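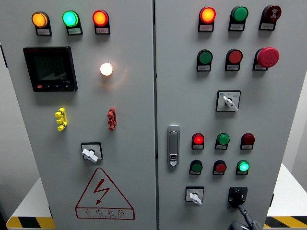 Gray double-door control cabinet, indicator lamps lit

Lastar Canvass Bag, $134

I've knocked doors for school board people, a sheriff, two mayors and one very stubborn water district candidate, and I did most of it with a grocery tote cutting into my shoulder. The Lastar is the bag I wanted the whole time. I drew the first one on the back of a walk list in June, and my friend Graciela Montecinos (she sews, I don't) made it up out of an old tent. We've changed nearly everything since then except the pocket for the pens!

It holds 300 palm cards standing up, so you can thumb one out with one hand while you're waving at the dog with the other. The front flap folds down into a writing surface and there's a strip of elastic across the bottom to keep your walk list from flying off down the street. The main compartment is 13 inches wide – wide enough for a regular clipboard, which was the first thing everyone asked me about.

What else is in there:

Side sleeve for door hangers, open at the top
Zip pocket for phone and keys
Loop for a water bottle, and yes, a big one fits
Clear window on the front for your candidate's card or your volunteer badge
Rain cover that stuffs into its own little pouch

The strap is padded and you can wear it on either shoulder or across your chest. I like it across, with the bag a little to the left, but Domingo Figueroa ran his whole primary turf with it on his back and swung it around at every porch, so do what you want.

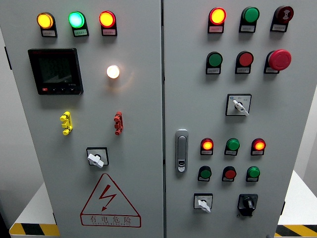

Colors are navy, green and a plain gray. I don't do red or blue on purpose, well, navy is sort of blue, but you know what I mean. I sell to every party and to people running with no party at all, and nothing on the bag says who I voted for. If you want your own logo on the flap I can do that on orders of 5 or more. Send me the artwork as big as you've got it. Please don't send me a screenshot of your Facebook header, I'll only have to write back and ask for the real thing.

Can you carry it inside a polling place? The bag, sure, as far as I know, but take the candidate card out of the window first and check your local rules on campaign material. They really do differ from county to county.

Washing: cold water, by hand, hang it up. The writing flap has a stiff board inside and it does not love the dryer – I tried.

Every bag comes with the strap, the rain cover and a spare elastic. Pens are on you. If a zipper quits before your election does, mail the bag back to me and I'll fix it or send another one.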